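6/24/18, workshop notebook, entered by Areeba Virk

Spent most of the session with the old tower, the one Boglárka has been calling Skullis ever since it came up from the store cupboard. I'd promised everyone it would get either a proper going-over or a trip to the recycler, and since I'm the one who keeps moaning about the pile, it fell to me. Got the side panel off without too much swearing. It had last been opened in January according to the card, and whoever did it (no initials!) put the screws in a paper cup and then put the paper cup somewhere else.

So, notes, mostly for Rohani, who gets it after me.

The thing I wanted to settle was the socket. On the card Vaida had written "lever stiff, don't force" and then underneath, in different ink, "forced it". Brilliant. I had a long look at the hardware before going anywhere near it with a finger. These old lever types are simple enough once you've done a few, a hinged plate to hold the processor down and a bent wire to clamp the plate, but the lever does have a fair bit of spring in it and I've had one ping back at me before now. Keep your face out of the way and let it up slowly. Push down, out to the side, then up. If it won't go sideways, stop and look for grit.
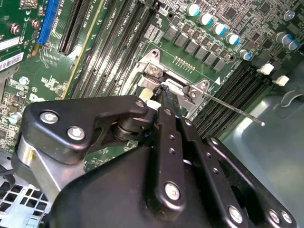 CPU socket, load plate and lever, with the memory slots to the right.

My other worry is always the contacts. I won't have anybody touching them, me included, and I won't have the canned air used close up either, because Angeliki did a board that way on the Clundov job and we were picking at it with a loupe for the rest of the afternoon. Blower bulb from a sensible distance, torch held low so any bent ones show up. I'll do that check with Rohani there, two pairs of eyes and all that.

Memory: we have a bag of odd modules in drawer 2, labelled by Vaida, and her labels are better than mine. Please try those before buying anything. I priced up a matched pair from Tang and it came to more than the whole machine is worth to us, even allowing for postage being free over 150.

The power supply I haven't touched and don't want to. It can be tested on the bench tester with everything unplugged from it, and if it fails we swap the lot. We do NOT open the supply. I know Boglárka thinks I go on about this. The spare on the shelf is rated 300, so fine for this as long as no one gets ambitious and puts a big graphics card in. If someone does get ambitious, the 600 out of the Kalurero machine is in the cage, but ask me first, it's spoken for (sort of).

Cables next. I'd like the runs tidied before the panel goes back on, with all those reds, yellows and blacks coming across from the right-hand side. Reusable ties please, the fabric ones! I spent ages on the last tower snipping somebody's plastic ones and nicked a wire doing it. Leave some slack near the drives or you can't get the tray out, ask me how I know.

No processor in it, so if you were hoping to power it up and see a picture, find a chip for it first. There may be one in the egg box. Check the number against the board before you drop it in, and use the new paste, the old tube has separated.
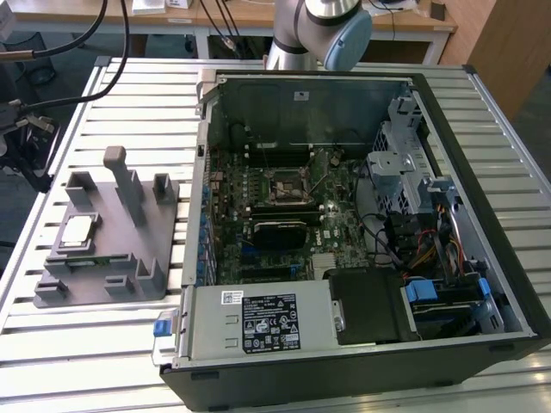 Still to do

Contacts check with Rohani, torch and loupe.
Supply on the bench tester, result on the card with INITIALS.
Try the drawer 2 memory.
Dust out the drive cage mesh, soft brush only.
Ask Angeliki if she still wants a case for the print queue machine, as this one would do.
Find the paper cup.

Workshop notebook, questions to Areeba Virk or leave a note in the tray. Back to top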